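2025年5月24日，Nernham站，阴，午后转多云，无雨

早上到站时外水尺读数591毫米，记录纸上笔尖对应597毫米。差6毫米，超出我给自己定的限差。上次换纸时两者对得上，所以今天的主要工作是把这6毫米拆开，看各部分分别来自哪里。

先写仪器状态，便于以后对照。站上用的仍是Van Rooij那台浮子式自记水位计，横式记录筒，浮子直径200毫米，悬索是带孔的不锈钢带，绕过浮子轮后挂平衡锤。浮子轮轴经一级减速带动笔架，纸上比例1:10，量程2,000毫米。记录筒由重锤钟驱动，走纸每小时2毫米，一周一张纸。铭牌上的漆剥了一半，机号还能认。

开箱后先不动任何东西，照惯例记下四项：笔尖位置、记录筒上的钟点、外水尺读数、井内用测钟测到的水位。井内值与外水尺一致，说明进水管目前是通的，偏差不在静水井与河道之间，在浮子到笔尖这一段。这一步省掉的话后面全是白做。两年前有一回就是没测井内水位，把整套传动拆开洗了一遍，最后发现进水管口堵了半截泥。

时间方面，记录筒比标准时慢，折算到纸上不到半毫米。一格15分钟对应纸上0.5毫米，肉眼刚能分辨。水位变化平缓的时段，这样的时间误差对水位值没有影响，涨水段才要修正。本周只有一次小涨水，修正量可以按线性分摊，起点取换纸时刻，终点取今早。

然后做换向试验。用手轻轻把浮子往上托一点，放开，等它自己落到平衡位置，记笔尖；再往下压一点，放开，等它回升，再记笔尖。两次的差就是从浮子到笔尖的全部回差，包括浮子滞后、轴承摩擦、齿侧间隙和笔与纸之间的摩擦。今天得到的回差偏大，换算成水位为4毫米。重复做了几遍，结果没有明显变化。

浮子滞后可以估算。浮子要克服系统摩擦才会带动轮子，需要多浸入或少浸入一段深度，这段深度等于摩擦力除以水的重度与浮子截面积之积。截面积0.0314平方米，用小弹簧秤在带子上测得启动力0.3牛，算出来单向将近1毫米，换向时加倍，即2毫米。4毫米里有一半是它。剩下一半只能归到传动和笔上。

笔先检查。抬起笔尖，脱离纸面，重复换向试验，笔架的机械位置用游标读，差值只减少了很小的一点，可见笔压不是主要原因。墨水是上个月配的，略稠，不过线条粗细均匀，没有断续。

于是问题落到减速的那一对齿轮上。齿轮传动的回差由几项组成：中心距偏大造成的侧隙，齿厚磨损造成的侧隙，轴与孔的径向游隙，还有键或紧定螺钉松动引起的相对转角。前两项随啮合位置变化不大，第三项和受力方向有关，第四项最麻烦，时有时无，做一百次试验可能九十几次都正常。

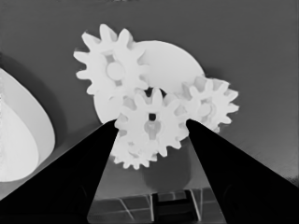

*四个大小不一的齿轮叠放，后面是一块更大的无齿圆盘。渲染图。*

关于侧隙再写几句。渐开线齿轮中心距增大时，传动比不变，侧隙增大，增加量等于中心距增量乘以两倍的压力角正切（折算到节圆上）。压力角20度时，这个系数是0.728。也就是说中心距多出0.1毫米，节圆上就多出0.07毫米的空程。齿轮装在靠近笔架的一侧，空程在纸上是0.07毫米，按1:10反算到水位，就是0.7毫米。数字看着小，比例一放大就不能忽略。同样的空程如果出现在浮子轮一侧，影响只有十分之一。所以调整时先管低速端，高速端可以放宽。

拆下防尘罩，小齿轮侧的轴承座有两颗紧固螺钉，靠外那一颗能用手指转动。底座上留着两圈压痕，彼此错开一点，说明轴承座移动过。移动的时间无法判断。纸上的曲线在周中有一处很小的台阶，上下游没有相应的水位变化，闸门记录也没有操作，我倾向于认为台阶与松动有关，但证据只到这里，记录里写“原因待查”。

处理步骤如下。

1. 笔架锁定，平衡锤托住，钢带离轮。钢带孔位用铅笔在轮缘上做记号，复装时对同一孔。
2. 轴承座松开，接触面用1,000目砂纸干磨，去掉压痕边缘的毛刺，酒精擦净。
3. 齿面用软刷清理。旧油已经发黑，里面有细砂，用溶剂洗两遍，吹干。
4. 调中心距。先推到两轮无间隙，再退出，到整圈转动没有紧点为止，紧固螺钉，点一小滴螺纹胶。
5. 轴颈上极少量钟表油，齿面不上油。

第五条和说明书不一致。说明书要求齿面涂薄脂，我从前年起改为不涂。站房临近Irau河，旁边就是土路，风一大细粉尘就进罩子，脂和粉尘混在一起相当于研磨膏。这对齿轮负载极小，转速更低，一天也转不了几圈，干运转的磨损可以接受。改了以后齿面状况比涂脂时好，目前没有改回去的打算。

第四步花的时间最多。大齿轮有轻微偏心，一圈之内松紧不一样，只能迁就最紧的位置，其余位置就留有侧隙。偏心本身还会带来周期性的比例误差，一圈之内先正后负，平均为零。要消除得换齿轮或者重新镗孔压套，站上做不了。我把最紧点用记号笔标在轮辐上，下次不用重新找。

装回后再做换向试验，回差降到3毫米。扣掉浮子滞后2毫米，传动和笔合计1毫米，与几年前大修后的状态相同。到这里可以停手了。再往下压就得减小启动力，也就是换浮子轮轴承，那对轴承的备件还没有着落。
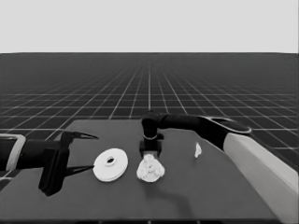
复位之后笔尖仍不在应有的位置，偏高。也就是说今早那6毫米里，回差只解释了一部分，另外还有零点漂移。零点漂移的常见来源有三个：钢带跳孔，井口基准点变动，记录纸受潮伸长。

钢带跳孔可以排除。孔距固定，跳一孔造成的偏差远大于现在的数，而且只会是孔距的整数倍。

基准点用水准仪检查。从河岸上的基本水准点引测到井口校核点，往返一测回，闭合差在限差以内，井口高程与上年成果一致。引测路线穿过那片柳树，视线受枝条遮挡，中间多设了一个转点。仪器的i角出门前刚检验过，前后视距尽量量到相等，所以转点多一个影响不大。外水尺的零点顺带也引测了，没有变化。水尺板下部有一层干藻，擦掉以后刻度清楚。

剩下记录纸。纸的吸湿伸长横向大于纵向，横向正好是水位方向。新纸放在站房里平衡一天再裁，是老规矩，上次换纸时从密封袋里取出来直接就上了筒，是我图省事。今天把旧纸取下，量两条印刷基线之间的距离，比标称值长。按今早笔尖在纸上的位置比例分摊，换算成水位约占偏差的一小半，与余下的差额大体对得上，不能算闭合，但量级合理。这部分按线性伸缩处理，整编时逐点乘改正系数，不做平移。平移的话低水位端会改过头。

这里顺便把本周资料的处理原则定下来：台阶以前的时段，只做纸伸缩改正和时间改正；台阶以后的时段，再加一个常数改正，数值由今早的对比读数倒推。台阶处不连线，注“仪器因素”。不做光滑。光滑过的曲线以后谁也还原不了。

中午在站房吃了带来的饭团和腌黄瓜，水烧了一壶。电热水壶的底座接触不太好，要往左推一点才通电，列入杂项。

下午清进水管。管径100毫米，从井底斜着伸向河道，坡度向外。虽然今早井内外水位一致，按周期也该冲洗了。方法是先关外侧蝶阀，往井里灌水，抬高水头，然后快开阀门，靠水头差把管内淤泥冲出去。冲的时候浮子必须吊起来，否则水位骤降时平衡锤会撞到轮架。

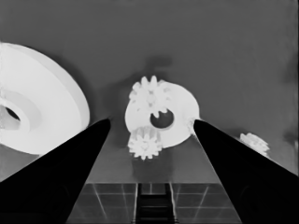 第一次冲出的水很浑，第二次变浅，第三次基本看不出区别，停止。随后测井的响应时间：井内水位人为抬高后开阀，用测钟每隔固定时间测一次，画在半对数纸上，应当接近一条直线。实测点前段偏离直线，后段吻合。这与理论相符，前段水头差大，管内流动是紊流，流速与水头差的平方根成正比；后段水头差小，逐渐接近层流，才有指数规律。取后段斜率求时间常数，结果比冲洗前短。以本站历年最大涨率估算，井内滞后造成的误差小于1毫米，可以不改正。

响应时间也不是越短越好。静水井的作用就是低通滤波，管子太粗或者太通畅，船行波和风浪会直接传进来，曲线变成一条粗带子，反而难判读。Irau河这一段夏季有运砂船，波周期几秒，现在的时间常数足够把它压下去。要是以后换更粗的管，得在管口加孔板。这件事去年写改造建议时提过，改造暂缓，建议也就搁着。

井底淤积用测杆探了一遍，靠上游侧略厚，离管口下缘还有余量，今年不清也能过汛。井壁上的爬梯有一级踏棍锈得厉害，踩上去有响声。用钢丝刷刷过之后看到坑蚀，深度不好量。踩的时候跳过这一级，挂了块红布条，下次带角磨机和底漆来。

回到室内，换新纸。新纸早上到站后就摊在桌上，平衡时间不够一天，但比上次好。上筒时纸边靠紧下缘凸台，接缝顺着转动方向压，避免笔尖刮到。对时，对零，笔尖落纸后来回推一下笔架，消除走纸方向的空程，再在纸上写站名、起始时间、外水尺读数和记录者代号。重锤上满，听了一会儿擒纵的声音，均匀。快慢针往快的方向拨了一小格，效果下周看。

旧纸扫描后录入Clukar。这套数字化软件的自动描线对本站的纸效果一般，印刷格线和墨线颜色太接近，涨水段线条陡，它容易跟到格线上去。我的做法是先在灰度通道里把格线压掉，再设人工控制点，平缓段稀，转折处密，软件只在控制点之间描线。速度慢，结果可靠。软件默认输出间隔15分钟，与纸上一格一致，没有必要再加密，加密出来的数是插值，没有信息量。

录入中发现一个问题：软件做纸张伸缩改正时，以图幅中点为不动点，而本站的纸靠下缘定位，不动点应该在下缘。两种取法在高水位端差别最大。设置里找不到选项，只能导出原始坐标，用表格自己算。公式很简单，实测笔位减下缘基线，乘标称宽度与实测宽度之比，再乘比例尺，加零点高程。表格里加了一列改正前的值，便于核对。以前几年的资料是不是都按中点算的，需要抽查。干燥季节影响可忽略，梅雨时段恐怕有几毫米。先抽一张最潮的月份看看。

蒸发皿和雨量筒例行检查，没有异常。雨量筒的过滤网里有一只甲虫和几片柳絮，清掉。百叶箱的门合页发涩，上了一滴油。

待办：

- 下周复测回差，升降两个方向各做一遍，看紧固螺钉是否保持。
- 周中台阶的时刻与闸门原始记录再核一次，上次只看了汇总表。
- 浮子轮轴承的尺寸量准，询价。手册上写的型号已经停产，同尺寸的替代品要确认密封形式，带接触式密封圈的不能用，摩擦太大。
- 新纸拆封后平放，袋口敞开，下次提前一趟送到站房。
- 爬梯踏棍，底漆，热水壶底座。
- 抽查Clukar改正方式对旧资料的影响。

离站前外水尺又读了一次，与笔尖差1毫米，在回差范围以内。水色比上午略浑，上游可能有局部降雨，没有收到通报。窗子关好，防尘罩扣上，搭扣的弹簧有点软，用胶带加了一道。站房钥匙仍挂在原处。

回来以后补算了中心距那一项。以今天实际退回的量代进去，回差应当减少0.9毫米，实测减少1毫米，符合。草稿夹在仪器履历簿最后一页。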